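Barndale Household Help > Storage and Small Spaces > Tables and desks

Open storage box on a shared table: what belongs in it, and how to handle bagged cups

Posted by plainhem in October
Tags: table clearing, open boxes, tablecloth care, cups, fan cords

I have a table against a wall with a printed tablecloth on it. An open rectangular box stands near the middle and is supposed to hold the small things. It does not do this reliably. Items go in, other items get put down in front of it, and after a few days the area in front of the box is fuller than the box.

The table is 800 mm deep, so the back is reachable but not comfortable. The box is 200 mm wide on the inside. At present it holds one dark gray fuzzy thing, one small white fluffy thing and a green-and-white package that I have stood up against the right inner wall. Outside the box, at the back, are a pale green desk fan, a purple plush toy, a holder with cotton swabs and a glass mason jar mug with a green lid. A yellow pack with cartoon animals on it keeps ending up in front.

The other recurring item is the used plastic cup. Somebody finishes a drink, puts the cup in a thin plastic bag, twists the top and leaves it. There is usually something brown left at the bottom. I have been treating these as trash, but they are clear plastic and I would like to know whether they should be rinsed first.
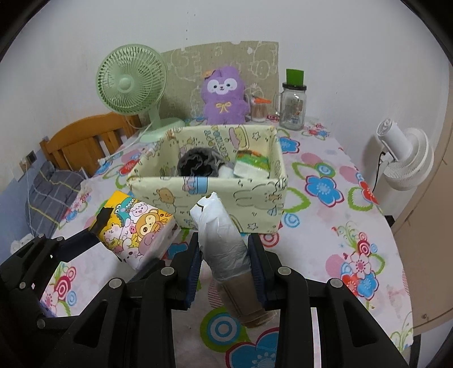
Bagged cup, open box and fan. The beige panel at the back stays where it is.

What I want to know:

1. Is there a rule for what goes in an open box and what stays on the table?
2. In what order should the table be cleared? I normally start with the box, and it takes too long.
3. Can a bagged cup with liquid in it be carried across a cloth safely, and does it go in the trash or the recycling?
4. The fan cord runs over the cloth toward the left. I would like it to stop catching on things. Moving the fan to another room is not an option.

I do not want to buy a cabinet. A second box is acceptable if there is a good argument for it. The tablecloth stays too. It is white with large flowers and blue and red circles, it shows everything, and it has to be washed whenever something leaks.

3 replies, sorted by oldest

gridley_m
New member

Just get a bigger box. I had the same thing on my hall table and bought one twice the size and now everything is in it. Cups go in the trash, bag and all. For the fan I would tape the cord to the edge of the table.

Comments on this reply

plainhem: A bigger box would take the space the fan is standing in. I also suspect it would fill up.

gridley_m: Mine filled up, yes. But the table is clear.

tolliver_east: I would not put tape on a tablecloth. It pulls the print when it comes off, and the adhesive holds dirt after the next wash.

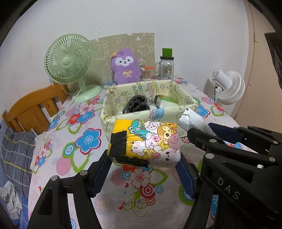
Ya-wen Ho
Section editor, Storage and Small Spaces

I will take the four points in a different order from the one you used. The clearing sequence decides most of the others.

Clearing order

Start with anything that can leak, then anything that is trash, then loose items on the cloth, and the box last. Starting with the box is the usual cause of the long clearing time. Each item lifted out of it needs a free surface, and at that point there is no free surface. If you clear the front of the table first, the box contents can be set down there in one layer and sorted in a single pass.

In practice:

Remove cups and other drink containers first.
Remove empty wrappers and bags.
Put the flat and light items from the front of the table to one side, together.
Empty the box onto the cleared cloth.
Wipe or shake out the box.
Return what belongs in it.
Straighten the cloth before the back row is touched.

The back row (fan, plush toy, swabs, mug) does not need to be moved every time. Once a month is enough for the cloth underneath, unless something has spilled.

Bagged cups

A twisted bag is not a seal. It will hold dry residue in place and it will slow down a small amount of liquid, but if the cup tips, liquid reaches the twist and comes out there. Treat a bagged cup as an open one. Hold it by the sides, below the rim, with light pressure, and keep the twist pointing up. Do not carry it by the twist. A cup hanging in a thin bag swings and rolls, and the bag stretches at the corner where the weight sits.

Thin cups deform if they are squeezed hard. If the cup has a lid, pressure at the middle of the wall can lift the lid off. Without a lid, the same pressure changes the round opening to an oval and the liquid level rises on the short sides. With a nearly empty cup this makes little difference. With a half-full one it is the most common way to get a stain on a white cloth.

For the route, take the cup toward you and off the front edge of the table. Lifting it sideways over an open box puts the contents of the box under the drip line, and knitted or fluffy things are hard to get coffee or tea out of. Put a tray or a bowl at the edge of the table if the sink is far away.

On disposal, your local rules decide it. The general procedure is to take the cup out of the bag, pour off the liquid, rinse briefly with cold water and check the base for a resin mark. Film bags normally go in a different stream from rigid cups, and a cup that goes in still bagged is often rejected at sorting. If your collection does not take cups, pour off the liquid anyway and put both in the trash. A cup with liquid in it will leak in the trash can as well.

What goes in the box

An open box works for items that meet two conditions. They should be soft or light enough to be stacked without damage, and they should be used less than once a day. Your fuzzy and fluffy items meet both. The green-and-white package standing against the side wall is fine as long as it stays upright. Packages laid flat on the bottom get buried.

The yellow cartoon pack is a different case. If it is taken up several times a day, putting it in the box guarantees that it will be out of the box again by evening. Give it a fixed place on the cloth, directly to the left of the box with its long side parallel to the box wall. An item with a fixed place outside the box is stored. I see black tape on that pack. Check the edges of the tape now and then, particularly where the strip is crinkled. A lifted edge picks up lint and will stick to whatever is put on top of it.

White plastic-wrapped items should be looked at before they are sorted. Shiny wrapping is easy to mistake for an empty wrapper, and things do get thrown out that way. Feel for contents first.

Keep 450 mm of clear cloth between the front edge of the table and the front of the box. With a table 800 mm deep that leaves you 350 mm for the box and the back row together, so measure the box depth before you commit to it. If they do not fit in 350 mm, move the box to the right or left end so that it is beside the back row and no longer in front of it.

I would not use a larger box. Capacity was not the problem you described. A second box is only worth having if you can name what goes in it before you buy it.

Fan and cord

The cord should leave the fan toward the back, run along the wall side of the table and drop at the left end. At present it crosses the cloth, and anything pulled across the cloth will meet it. Turn the base of the fan a little if the cord exits on the wrong side. Use a clip on the table edge under the cloth, with no tape. I use the small Grasska edge clips, and any clip that opens wider than the tabletop is thick will do. Leave enough slack that the fan can be lifted without pulling the clip off.

Keep the plush toy and anything with loose ribbon far enough from the grille that the ribbon cannot reach it. The bow on the chest is the part to watch. The same applies to thin plastic bags, which are drawn against the back of a running fan and block the intake. Switch the fan off before you clear the table.

The cotton swabs are open to dust where they stand. A lid would help, or a place farther from the fan.

Comments on this reply

plainhem: Clearing from the front took much less time. The box is 260 mm deep, so there are 90 mm left behind it. The fan does not fit in that. Move the box to the right end?

Ya-wen Ho: Yes, to the right, with the cord dropping on the left. Move the mug and the swabs first.

plainhem: Is there a reason to keep the mug on the table at all? I have not used it lately.

Ya-wen Ho: If it is empty, wash it and put it with the other glasses. Store it with the lid off so the inside airs — lids hold odor.

sorrel_k: About the bag by the fan, this is correct. I had one on the intake overnight and the motor housing was hot in the morning.

tolliver_east
Member

Two additions on the cloth, which the reply above only touches on.

If brown liquid gets on it, blot from the outside of the spot toward the middle with a dry white towel. Then use cold water with a small amount of dish soap, blot again and rinse. Test the soap on a red part of the print near the hem. Reds are the ones that run on cheaper cloths, and a pink halo is harder to remove than the tea. No hot water until the spot is gone.

Second, the cloth moves. When it slides, the things on it slide too, and people put them back in slightly different places, so after a while the layout has changed. A thin non-slip underlay stops this. Mine is the Bivari rug underlay cut down with scissors. It weighs roughly 200 grams and it has been through the wash several times. Cut it a little smaller than the tabletop all round so that it does not show below the hem.

On the covered box, do not wipe the outside with a wet cloth until you know what the covering is. Paper wrinkles and fabric shows a water line. Use a dry brush on the outside and a slightly damp cloth on the inside only if the inside is bare.

Comments on this reply

plainhem: The underlay is in. The cloth has stayed put so far. I have not tested the soap on the red yet.

Ya-wen Ho: Agreed on the dry brush. Do the corners first.

Marked as solved by plainhem

Related threads
Lids for short jars, Sipos size chart
How often to wash a printed tablecloth
Desk fan on a narrow shelf, minimum distance from the wall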